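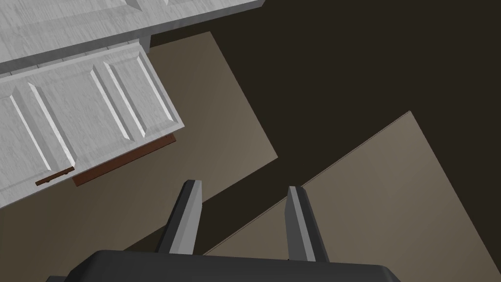

Songül Kurtuluş
Teaching assistant, Building Physics I

Handout: Moisture in the air of a house
Revised November 25, 2007

Please read this before the exercise class. It repeats the main points of the lecture and adds the Pirnside case, for which we had no time.

Air always contains some water vapor. Warm air can be in a state with much vapor and no drops appear, while cold air reaches its limit early. Relative humidity tells us how close the air is to this limit at its present temperature. This is the point where most mistakes happen in the homework. If you heat a closed room, the relative humidity goes down, although the amount of water in the room stays the same.

The dew point is the temperature to which the air must be cooled so that the vapor begins to condense. It depends on the amount of vapor. For a surface, we compare two values: the temperature of the surface and the dew point of the air next to it. When the surface is colder, water will form on it.

The Pirnside case. In a rented house, Corentin Maillard measured the bedroom air early in the morning. He found 16 degrees Celsius and a relative humidity of 59 percent. The inside of the window glass was at 6 degrees. From the chart you should read a dew point close to 8 degrees. The glass was therefore below the dew point, and drops were expected. The wall beside the window was warmer than the dew point and stayed dry during the measurement.

Take care with the chart. Its lower axis is the dry bulb temperature, and the curved lines are relative humidity. Last September several students went along the wrong line and got a dew point higher than the air temperature, which is not possible.

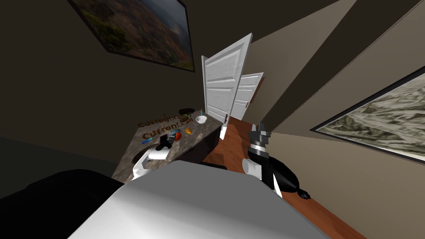 Why does mold sometimes grow on a wall that is never wet?

Mold does not need liquid water. It can grow when the air directly at the surface stays very humid for a long time, and this happens already when the wall is a little warmer than the dew point.

For the exercise class, bring the chart and a ruler. Prepare problems 3 and 6. In problem 6, the outside air enters the room and is heated without any vapor added, so you move on a horizontal line. Questions about the chart go to Shoaib Jadoon, who has the spare copies.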